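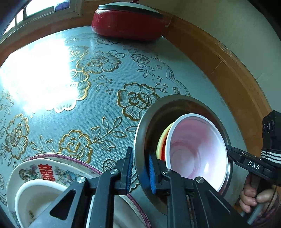 Danuta Zalewska would throw the lace cloth out tomorrow and put plain cotton in its place, and she has said this to Wiesława Tokarz more than once, usually while drinking her tea from it. A lace cloth on a table where people eat is work, she says, and work is not decoration.

Wiesława laughed when I repeated it to her. "Danuta irons her kitchen towels," she said. "So we can discuss who is making work."

We talked on a Monday, late in the morning, when the light comes strongly through the window and the tablecloth becomes nearly white on one side. It is a pale cloth, between blue and gray, with big flowers outlined in gold. Wiesława thinks they are peonies, and some of them roses. She bought it in a small shop called Cieślak, which has closed now, and she paid 26 for it after asking three times for a lower price.

"I wanted it for the border," she said. "The middle you cover with plates anyway. The border stays, you see it when you sit down."

The table is round, with a brown wooden edge, and it must do everything in this home. It is a place for dinner, for letters, for peeling apples. It is also the place where the dishes stop on their way to the cupboard, and this was my reason for coming. Many readers wrote to us in July about small kitchens, and most of them asked the same question: where do you put the things when there is no counter?

"On the table," Wiesława said. "I don't have another answer. The table is my counter."

Her method is simple to explain. The large plates go at the bottom, and a bowl sits in the plate. The smaller bowls can go into a pot if the pot is wide enough, and the pot can lie on its side for a short time, so that one can reach in without lifting. I asked if this does not scratch the bowls.

"Slowly, yes," she said. "Everything in a kitchen gets scratched slowly. But I had a bowl standing alone near the edge one time, and this was scratched very quickly." She showed me with her hand how it went down to the floor.

The plate she likes most is a white one with a pink pattern on the rim, painted with birds and flowers and the red Chinese character for double happiness. It is a wedding sign, she explained, although the plate came to her long after her own wedding. Her neighbor Czesław Kalinowski gave it to her when he moved to a smaller apartment. He offered a whole box and she took the plate.

"He wanted me to take all," she said. "But if you take all, then you have his problem in your kitchen."

Does she use it every day? She does. She has no good set and no daily set, and she is a little strict about this. A guest gets the same bowl she has for her soup, and the bowls do not match. One has a pink and red swirl inside. When I said it looks like something for ice cream, she told me that it is for buckwheat.

I asked also about the red pot with the dark, shiny lid, on the far side of the table. In my own kitchen such a pot would live on the stove.

"On the stove it is in the way of the other pots," Wiesława said. "And I like the red with this cloth. Danuta doesn't, you can write it."

The cloth itself is washed every second week, in cold water, and dried flat over two chairs. Wiesława does not iron it. The mesh pulls itself straight, she says, if one is patient and keeps Danuta away from it. For hot dishes she puts a folded towel under, and she takes it away after the meal.

Before I left she asked whether I would mention the price of the cloth. I said yes, if she allowed it. She thought about it and said I should write that it is still too much.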